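CAPÍTULO 4
Clasificar sin perder la cabeza

Objetivos del capítulo
Distinguir entre ordenar, clasificar y guardar.
Reconocer un criterio de clasificación y sus casos fronterizos.
Calcular cuándo una categoría nueva sale más cara que el desorden que venía a remediar.

4.1 El almacén de Kemppainen

En abril, la ferretería Kemppainen decidió que ya estaba bien. Llevaba 30 años vendiendo tornillos con un sistema que consistía en preguntarle al encargado, y el encargado se jubilaba en junio. Se contrató a una consultora, Rernance, que pasó varias semanas entre estanterías y entregó un informe con 121 categorías. Había una para «fijaciones de uso general» y otra para «fijaciones de uso habitual». La diferencia entre ambas se explicaba en un anexo que remitía a otro anexo.

El personal leyó el informe con respeto y siguió preguntándole al encargado, que ahora contestaba por teléfono desde su huerto.

El caso aparecerá varias veces en este capítulo, así que conviene fijar desde ahora el vocabulario. Ordenar es disponer elementos según una secuencia: los tornillos de menor a mayor longitud, las facturas por fecha. Clasificar es repartirlos en grupos según un criterio. Guardar es meterlos en algún sitio y cerrar. Las tres operaciones se confunden a diario, sobre todo la última con las otras dos.

4.2 El criterio y sus fronteras

Un criterio de clasificación es una pregunta que se le hace a cada elemento y que debería admitir una sola respuesta. ¿De qué metal es? ¿Qué diámetro tiene? Las buenas preguntas son aburridas. Las malas suelen sonar muy bien en las reuniones: ¿es importante?, ¿lo usamos mucho?

Una clasificación es exhaustiva cuando ningún elemento se queda fuera, y excluyente cuando ninguno cabe en dos grupos a la vez. La de Rernance era exhaustiva gracias a la categoría 57, «otros», donde acabó la mitad del inventario. Excluyente no llegó a ser nunca.

Antes de poner nombre a los grupos hay que decidir cuántos se van a mantener. Los compartimentos tienen esa virtud pedagógica: obligan a decidir antes de llenar, y las paredes no se corren porque aparezca una arandela rara.

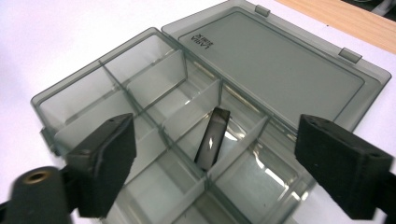
Aleksi Nieminen objeta que el compartimento fijo es una trampa, que uno acaba clasificando para la caja y que las cosas raras, las que de verdad cuesta encontrar luego, terminan siempre en el hueco que sobraba. Su propuesta es empezar por esas: apartar primero lo que no encaja en ninguna parte y solo entonces repartir lo fácil.

La objeción es seria y volveremos a ella en el apartado 4.5. De momento basta señalar que el método de Nieminen funciona muy bien con colecciones pequeñas y que, aplicado a un almacén entero, produce un montón de cosas raras en el suelo.

4.3 El coste de una categoría

Cada categoría nueva se paga 2 veces: al guardar, cuando hay que decidir si el elemento pertenece a ella, y al buscar, cuando hay que recordar qué se decidió. El archivo de la editorial Porketti ofrece un ejemplo clásico. Alguien separó «cartas» de «correspondencia» y se marchó de la empresa sin dejar instrucciones. Sus sucesores buscan en ambas carpetas, con lo que la distinción solo ha servido para duplicar el trabajo.

Actividad inicial
Vacíe un cajón de su casa y clasifique el contenido con un único criterio. Anote los elementos dudosos. Pida después a otra persona que repita el ejercicio sin ver sus notas y compare los resultados. Si discuten, anoten también el motivo; se retomará en 4.4.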